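The Long Game at the Short Table

I learned to play backgammon in the back of a laundromat in Guncombe, on a board somebody had left on top of the dryers. I was 26, I had a cold, and I lost to a woman who was folding pillowcases the whole time. She'd reach over, move two checkers, and go back to her corners. I don't think she looked at me once.

That woman was Sarahí Esquivel, and if you've ever been to the club that meets upstairs at Robles, the bakery on the hill, you already know her, because she's the one who will take your coat and then take your lunch money. (Figuratively. The club plays for bread rolls.) She started it with a folding table and a borrowed board. There are 60 names on the mailing list now, and on a wet night in February you can hear the racket from the street.

I've been going for years and I'm still not very good! I want to say that up front, because people tend to assume that if you write about a game you must have some gift for it. I have a board I love, I have strong opinions about dice cups, and I have a habit of leaving my back checkers stranded until it's far too late to do anything for them.
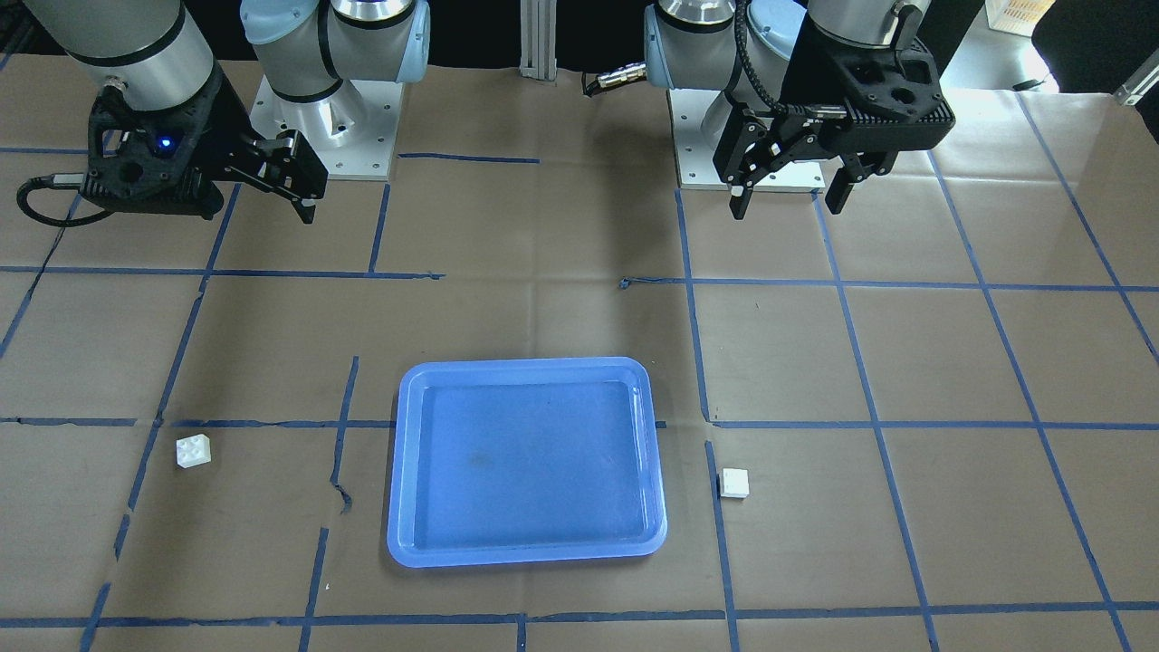
The trouble with the opening

Everybody who comes up the stairs for the first time wants to know about the opening. Which rolls are good, what to do with a 4-3, whether you're supposed to be brave or careful. And there are answers, you can learn them in a weekend, I had them written on an index card in my wallet until it went through the wash. A 3-1 is lovely. You make your five point and feel like a genius for a minute or so.

Then your opponent rolls something and the card is no help at all.

Jaqueline Meléndez taught me the bit that came after the card. She drives over from Landance, a good long way in the dark, and she's the calmest player I've ever sat across from. Her advice was to stop asking which move was best and start asking what I was afraid of. If I was afraid of being hit, where would it hurt most? If a hit there didn't hurt much, why was I playing like it did? I went home and lost for a month trying to think that way. After that I lost less.

She's also the person who got me to slow down over the doubling cube. For anyone who hasn't met it, the cube is how you raise the stakes in the middle of a game. You turn it, you slide it over, and the other player either accepts and plays on for twice as much or gives up the game right there. I used to turn it when I was excited. Jaqueline turns it when she's bored, as far as I can tell, and she takes an awful lot of rolls home to Landance.
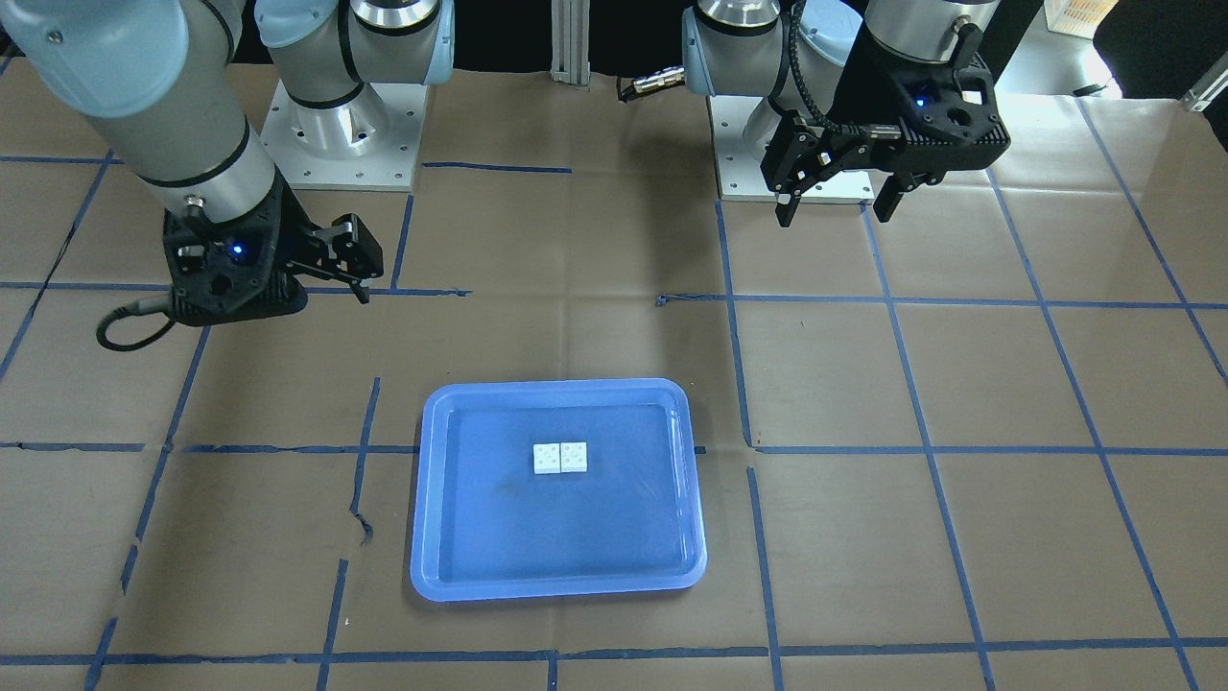
Dice are the part people fight about, and I mean real arguments, with chairs pushed back. Our house rule is that both dice have to land flat on the right-hand side of the board, and if one is leaning on a checker you roll again, however gorgeous the number was. Some of the newer members would rather throw into a tray. A bright blue plastic one with two small white dice sitting in it does look cheerful, I'll give them that, and you spend a lot less time on your knees under the radiator. But I like the dice rattling across the board itself. I like the half second when one is still spinning next to your blot and the whole table goes quiet.

Sarahí won't hear of trays at all. She keeps her dice in a mint tin, the same pair she had at the laundromat, and the pips are so worn that you have to tilt your head to read a five.

What we play for

Once a year we all pile into cars and go to the tournament at Ciris. It's held in a school gym that smells of floor polish, with 393 people signed up the last time I went, and the noise is something else - picture hail on a tin roof for nine hours. The top prize was 3,000 dollars. I was knocked out before lunch by a teenager who apologized after every good roll, and he had plenty of them.

I stayed all day anyway. I wandered up and down the rows with a paper cup of bad coffee, watching strangers make plays I'd never have thought of, and in the late afternoon I found Sarahí at a table near the fire door, two games from the money and hopelessly behind. She had a checker on the bar and nothing much else going for her. She rolled double fours, came in, hit, and then reached into her bag for a sandwich while the man opposite stared at the board.

She lost the next game, as it happens, and we were home by ten. In the car she wanted to go over one move, a six she'd played from the midpoint when she might have run a back checker, and we talked about it all the way past the Landance exit. I still think she was right to play it. Jaqueline thinks we're both wrong and has promised to bring a board next time and show us.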